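FOR IMMEDIATE RELEASE
October 8, 2024

Plirnavari opens chore trials, says homes and shop floors "not there yet"

Tea caddies, snack trays, a placemat. Small jobs, two arms. First results from the Plotisetti program out today, full tables on request.

Tabletop sorting at the Plirnavari test hall: 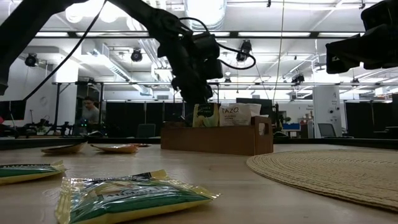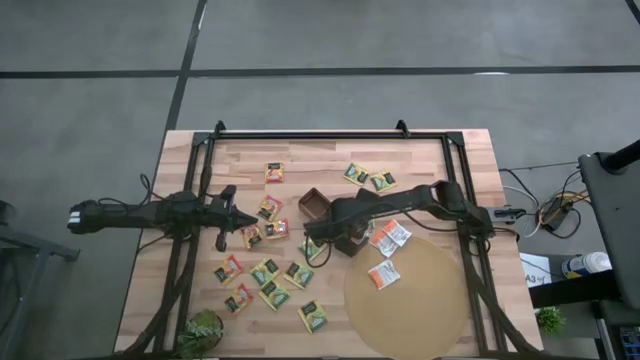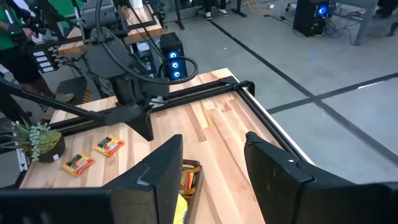 Can a machine do the chores yet? Short answer from Plirnavari, after 1114 logged attempts since May: some of them, slowly, with a person close by. The Plotisetti program picks jobs any café worker or parent does without thinking. Put the tea away. Clear the table. Fill the tray. Tea was chosen on purpose. Sachets are light, flat and slippery, and a two-finger gripper has to get under an edge before it can lift anything. One lying flat on the wood is a hard pick. One standing upright in the caddy, like the white Tazo packet in the first picture, gives the fingers something to close on. Overlapping packets are worse again, and our testers have learned to dread them.

The numbers. Single packet, clear table: 73 percent placed first try. Two packets overlapping: 19 percent. Full table cleared without a person stepping in: no arm has done it twice running. A tester doing the same table by hand takes 40 seconds. The arms take minutes, and we are publishing that figure seperately once the timing method is settled.

What works now: repeat jobs, same tray, same spot, same packaging. A stockroom could use that today, maybe a hotel breakfast counter. What doesnt: anything crumpled, anything new, anything moved while the arm is mid-reach. Kitchens are mostly that.

"We get asked when it will unload a dishwasher. We would like it to put the tea away first," said a Plirnavari spokesperson. "Anyone selling you a home helper this year should be asked to show the whole run, misses included."

Next round adds soft bags and lidded boxes. Rellinia supplies the packaging samples, Lim handles scoring. Retailers who want their own products tested can apply to join, places limited, no fee for the first round.

About Plirnavari: independent testing of automation for homes, shops and food service. Plotisetti is its public trials program.

Media contact: Plirnavari press desk. Run logs and result tables availible on request.

###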